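The cell at Rurach was built to put earbuds back in their cases, and for most of May it put them on the floor. The Fuvura arm had been sold to us as patient. It was patient. It could miss the same earbud 70 times in a morning and begin the next attempt with no sign of shame.

I was given the job of looking after it because I owned a screwdriver. The manual, translated by someone at Dhillon who disliked the word "not", told me to tighten the left finger until it was loose. I did what I could. I changed the rubber pads, wiped the markers with a soft cloth and said good morning to it, which the manual left out.

What finally helped was showing it how. You take a pair of jaws in your own hands, stand at a table and do the thing yourself, case open, tips coming in from either side, until you feel like a crab doing embroidery.
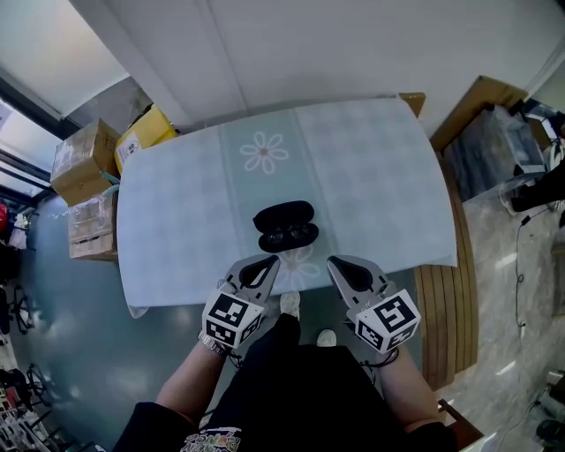 By the end of the first week I had done it 40 times and could no longer pick up a biscuit normally. The arm, meanwhile, was learning my habits. It hesitated where I hesitated. Before every lift it gave a small twitch to the right, and I spent two days stripping down the wrist joint before I recognised the twitch as mine.

I wrote "no fault found" in the log and put the cover back on. Gernero rang to ask if the wrist had been repaired. I said it had been explained to me, and went to order more rubber pads.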